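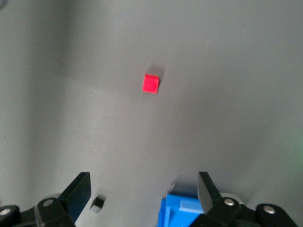

Household money corner: the bills that come only once a year

In the last issue I wrote that a monthly budget is a good habit. Several readers answered that they keep one and still run short in some months. I had the same problem for years, so I would like to explain how I deal with it now. I am not a financial adviser. I only keep the books for my own family, and I have done it long enough to make most of the usual mistakes.

My mistake was simple. I wrote down the rent, the electricity, the food and the bus passes, and what was left I considered free to spend. Then the home insurance arrived, and two weeks later the boiler service, and I paid both with the credit card. None of this was a surprise. The same bills had come in the same month the year before, but they had no place in my monthly table.

So one evening I took the bank statements of the last twelve months and marked every payment that did not repeat each month. It took longer than I expected, as some names on the statements meant nothing to me. One small payment to a firm called Brutari was a puzzle until I found the old email: it was an online dictionary that we had stopped using. I cancelled it the same evening.
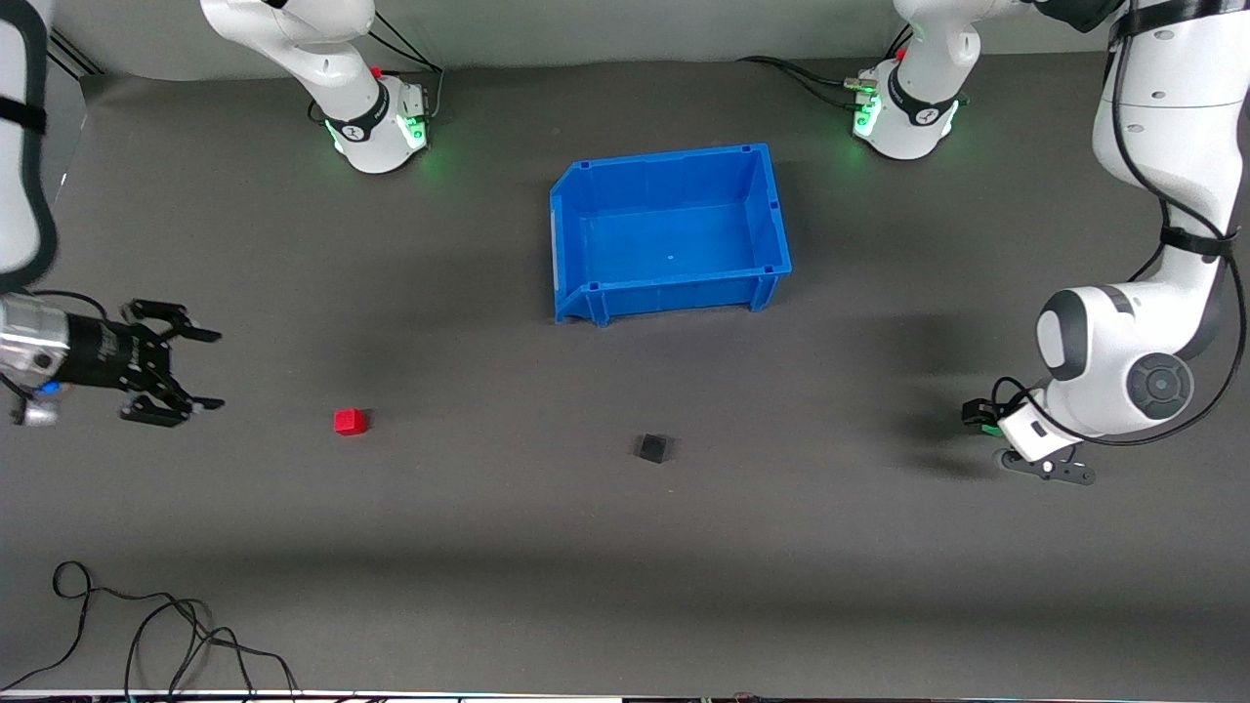 When I added the marked payments together, the total was £1,229. I had guessed half of that. The largest was the home insurance with Graletti, then the car service and road tax, then school uniform and shoes in August. At the bottom were many little ones which I would never have remembered without the statements.

Divided by twelve, this is a little over £102 a month. I decided to put £105 into a separate savings account on the 28th, the day after my salary comes in. I chose an account without a card, so that I cannot pay with it in a shop. When one of the yearly bills arrives, I move exactly that amount back and pay.

The first year is the difficult one. If you begin in April and the biggest bill is due in June, the account will not have enough in it. I began with an extra £200 from our ordinary savings, and it was nearly sufficient. The missing £22 I took from the food money, and we ate a lot of lentils that week.

Some insurers let you pay by the month instead. Please read the conditions before you agree to this. With some policies the monthly plan is a loan with interest, and the total for the year is higher than the single payment. With others there is no extra charge at all.

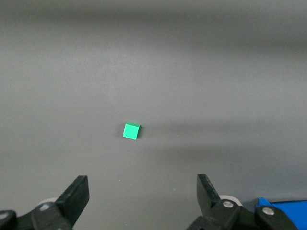 It also helps to write the renewal month beside each bill, and to look at the price again three or four weeks before. I did this with the breakdown cover from Darnik. The renewal letter asked for more than new customers were paying on the website, and after one telephone call they gave me the lower price. It does not always work. With the home insurance I tried the same and they refused, politely.

I do not put presents and holidays into this account, although I know families who do. For me these are choices and I can make them smaller in a bad year, while the road tax stays what it is.

The sheet I use has four columns: the bill, the month, last year's price and this year's price. Paper copies are on the shelf by the door at the Chukwu Centre, next to the leaflets on council tax. In the next issue I will write about joint accounts, as two readers have asked for it.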